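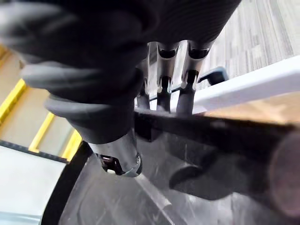

The Nemcombe Players will open their spring season on Thursday with "The Weighbridge," a comedy about two rival haulage firms who share a parking lot and, by the second act, a wedding. It is the company's first full production since the roof of the Evley Playhouse began contributing its own sound effects, and the first in living memory to be staged with the audience facing the right way.

That last point needs some explaining. For most of its life the Playhouse has been a lecture hall with ambitions. The rows were bolted down to face the long wall, where a blackboard used to hang, and the stage was added later at the narrow end. Regulars learned to sit sideways. Newcomers went home with sore necks and strong opinions about the left half of the set.

Over the winter the seats were unbolted, turned and bolted down again. The theater lost 13 of them in the process and now holds 571, a figure the company describes as intimate. Anyone who has tried to get to the restrooms at intermission may prefer another word.

"The Weighbridge" runs two hours and ten minutes, trimmed from a first reading that finished after the last bus. Most of the cuts came out of a dream sequence involving a toll booth. The toll booth itself survives and is now a bar in the wedding scene, where it gets one of the bigger laughs of the evening by having its barrier come down at the wrong moment for the groom.

At an open rehearsal this week the first act moved along nicely. The two firms, Yoshida Freight and Gendik & Sons, spend it in a dispute over a painted white line, and the script gets a surprising amount out of that line. It is repainted, argued over, stepped across in anger and finally used as the aisle. The Gendik side has the better jokes. The Yoshida side has the better hats.

The second act is slower to get going, and there is a speech about diesel that could lose a page without anyone writing to complain. But the quarrel over the seating plan is as good as anything the company has done, with most of the cast talking at once and every word of it clear from the back row. 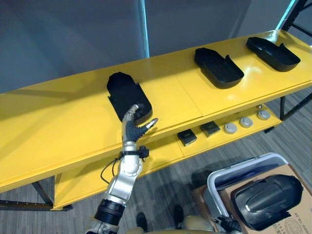
Tickets and times

Performances begin at 7:30 p.m., with a matinee on the closing weekend at 2. Tickets are $20 at the door or through the Playhouse box office, which opens at noon and closes when the line does. Seats are not numbered. The old numbers are still on the armrests, but they refer to the previous arrangement and should be treated as decoration.

Parking on Evley Street is free after 6. The lot behind the theater is reserved for the cast, who, in keeping with the spirit of the play, have been disagreeing about the spaces since March.

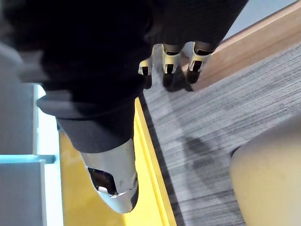

The company has asked that latecomers wait for the first scene change, as the only door now opens directly beside the stage and the opening scene is a quiet one. On rehearsal night a man looking for the chess club made an entrance there and was given a short round of applause.

The run continues into May, after which the Playhouse closes for two weeks for work on the roof. The Players will return in the fall with a thriller set in a lighthouse, provided the staircase can be made to fit. Early measurements were not encouraging, and the lighthouse may become a bungalow.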